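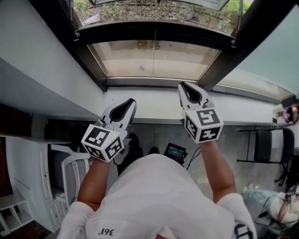 Sep 22, 2023 | By Obadia Nyamweya
3 min read

I backed the Trurka pocket projector in April, and it came to my door 20 days late. For a crowdfunded product this is quite good. The picture is sharp in a dark room, but with the curtains open I could hardly follow the film. The battery gave me one full movie and then a part of the second. What I don't like is the fan, it makes a thin sound that you hear in every quiet dialogue. The stand is also too light and slides on my shelf. Backers paid $40 less than the shop price, and for that money I am satisfied. At full price I would wait for the second version.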